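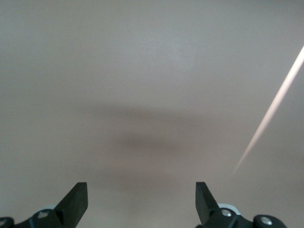
The plain grayish-beige surface, with a soft shadow across the middle.

Toys on the table, toys off the table

I've never trusted tidying advice. It tends to come from people whose bins have labels. So when Jeferson Seixas sent in his rule for our September clutter column, I read it with one eyebrow up. His rule: every toy that lives on a table gets one bin, no lid, and goes back in before anything else comes out.

Fine, but what about the small cars? They get parked. My nephew has 51 of them, and every one is apparently in the middle of a trip. Put a little white SUV with a black roof on a big brown tabletop and it looks important, like it's waiting for someone. 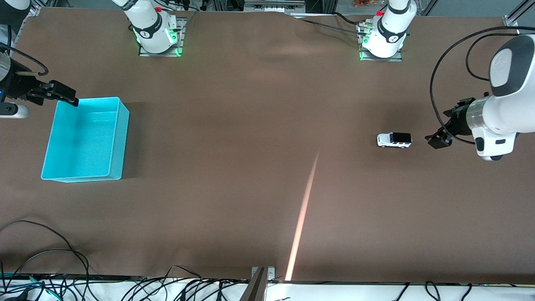 Jeferson says a bright bin helps, and I'll give him that much. Turquoise is hard to lose, even in my house. I'm less sold on his claim that cleanup takes 12 minutes — whose 12 minutes? Mine took nearly the whole evening, and two cars still ended up under the couch.

The Stokham swap shelf will take spare bins until the end of the month, any color. Bring the lids if you have them. I plan to try the rule for a few more weeks, and if it works I'll say so, grudgingly.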